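I have spent most of October reading about one small saint, so you're all going to have to read about her as well. A thread.

Her name is Grurari. She has one chapel, at Ovholm, one well, up the hill at Skirkia, and no official standing whatsoever. Rome has never heard of her. The Lutherans heard of her and wished they hadn't.

The story, as far as there is one: she kept goats, she had a vision, she told the local lord to stop drowning people, and he drowned her. Then his cows went dry. In most versions the cows take up more room than the vision does.

People who wanted a favour from her brought a badge. Small, lead, stamped on one side with a woman and what is either a goat or a very poor dog. You pinned it to your coat, walked up to Skirkia, dipped it in the well and walked home.

The badge then protected you from drowning, cattle thieves and toothache. I like that the toothache is in there. Somebody had bad teeth and a say in the matter.

What got me into all this was the prices. There's a parish account book with the badges in it year by year, and the priest at Ovholm was plainly running a shop. Plain badge, one coin. Badge blessed at the altar, two coins. Badge blessed at the altar on her feast day, ten.

In his best year he sold 423 of them. The parish had fewer grown adults than that, so either the pilgrims were coming in from all over or people round there were extremely worried about their teeth.

Then the Reformation arrives, and the new man writes that the whole business is "to be put away". He's very firm. He has the altar moved and the statue burned and he preaches on it for what sounds like most of a winter.

The next year's accounts, in his own handwriting, list badges sold. 22 of them. He put it under "roof".

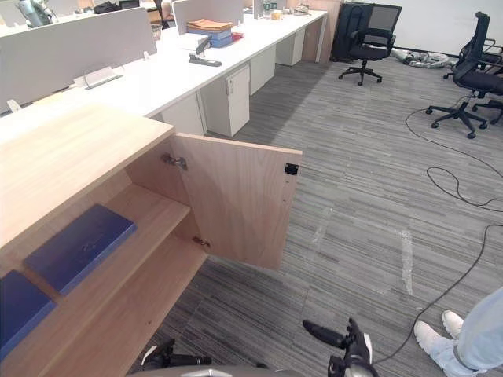 I'm fond of him for that. The roof did need doing – he complains about it on every other page – and I suppose a man can only preach with rain going down his collar for so long.

After him the entries stop, and for a long time the books I've looked at have nothing about Grurari at all. The usual reading is that the cult died out. I believed that for a good fortnight.

Then I read Nidia Puma's essay on the Eren ferrymen and had to throw away a page and a half of notes. I'm over it now.

Eren is the village on the other side of the water. No chapel, no well, no saint of its own. What it had was ferrymen, and the ferrymen nailed a bit of lead under the seat of every new boat. Ask them why and you got "for the weight".

Puma's point is that a piece of lead the size of a thumbnail does nothing for the weight of a boat. She makes this point very politely over eleven paragraphs.

She also found a rhyme the children had for getting into the boat. It goes goat, cow, tooth, dry shoe. That's the entire legend with the Christianity taken out. Goats, the lord's cattle, the toothache, not drowning. Sung by children who had no idea there was ever a saint in it.

A couple of people have asked whether she existed. I don't know. There's no charter and no grave, and the first written Life is late and pinches a whole miracle from somebody else's saint. It forgot to change the name in one line, so for a single sentence Grurari is a bishop called Martin.

Historians get sniffy about that sort of thing and I can't. Somebody was copying late at night with cold hands, they'd been told to get the book finished, and they slipped.

Also asked: are the badges worth money? Not much. Lead doesn't last well in wet ground and most of the ones that come up look like chewed gum. If you're offered a crisp one with every hair on the goat, keep your wallet shut.

Also also: you can still walk up to the well. It's behind a farm, the path is mostly nettles and there's a sign about the bull. I went up at four in the afternoon and met the bull. Take the sign seriously.

I did dip something in the water while I was there. I didn't have a badge so it was my front door key. No toothache so far, and my cattle are all accounted for.

More when I've got through the tithe disputes, which are long, and largely about eels.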